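Foro Sultine > Artes marciales y deportes de contacto > Principiantes
Tema: ¿Empezar judo con 53 años y una rodilla operada?

khrys_kobzar
Buenas tardes a todos. Me llamo Khrystyna-Mariia Kobzar, vivo en Wallosdale desde hace dos años y quiero empezar judo en octubre. Tengo 53 años y me operaron del menisco derecho. El médico me ha permitido hacer deporte, pero cuando le pregunté por las caídas me contestó solamente "con prudencia". He visitado dos clubes. En el primero me ponen con los adultos desde la primera clase. En el segundo, el McKinnon, hay un grupo de iniciación donde durante dos meses se practican las caídas y el trabajo de suelo. La cuota es más alta. ¿Vale la pena pagar la diferencia?

tatamiviejo
Sí. Las caídas antes que nada. Yo entré a los 47 directamente con los adultos y en la tercera clase me hice daño en el hombro por poner la mano.

pereza_marcial
Pues no estoy de acuerdo. Dos meses rodando solo por el tatami aburren a cualquiera, la mitad de la gente lo deja. Con un compañero que sepa proyectar se aprende a caer igual y encima haces judo. Lo que tienes que mirar es quién da la clase y cuánta gente hay.

Leonie Mahuika
Doy clase de iniciación desde hace años y no comparto lo de pereza. Una persona de veinte años cae mal y al día siguiente está bien. Con una rodilla operada yo evitaría al principio dos cosas: el randori de pie y las técnicas en que el otro te bloquea la pierna por fuera. Avisa siempre al compañero antes de agarrar. Y pregunta en el club si el suelo tiene base elástica o si las planchas están directamente sobre cemento, se nota muchísimo.

pereza_marcial
Yo no he dicho que haga randori el primer día, Leonie. Digo que dos meses sin que nadie te proyecte es demasiado.

Leonie Mahuika
Eso te lo acepto. Nosotros proyectamos suave a partir de la cuarta semana.

khrys_kobzar
Muchas gracias por las respuestas. He llamado al McKinnon: el suelo tiene base elástica – me lo explicaron con mucha paciencia – y en el grupo hay otras personas de mi edad. Ahora tengo la duda del judogi. Mido 1,64 y no sé si comprar el Zalex de tela sencilla o uno más grueso. En la tienda dicen que encoge hasta 5 cm.

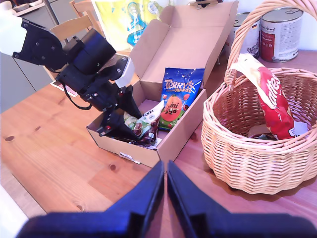
Página 2 de 3

tatamiviejo
El sencillo, sin duda. El grueso para empezar es una armadura y en verano te mueres de calor. Compra la talla 170 y lávalo en frío antes de estrenarlo.

ramon_uke
A mí el Zalex me encogió muy poco y me quedaron las mangas larguísimas. Yo probaría la 165 en tienda si puedes.

tatamiviejo
Porque no usas secadora, Ramón.

ramon_uke
Ni secadora ni agua caliente, es algodón.

khrys_kobzar
Yo tampoco tengo secadora, entonces probaré las dos tallas. Una última pregunta: ¿conviene llevar rodillera en las clases de suelo? La mía tiene una pieza metálica a cada lado.

Leonie Mahuika
Con metal no, puedes lastimar al compañero y en muchos clubes no te dejarán subir al tatami. Consulta con tu fisio si te sirve una de neopreno.

khrys_kobzar
Entendido, le preguntaré en la próxima visita. Empiezo el mes que viene, a las 19:30. Ya les escribiré cómo me fue con las caídas.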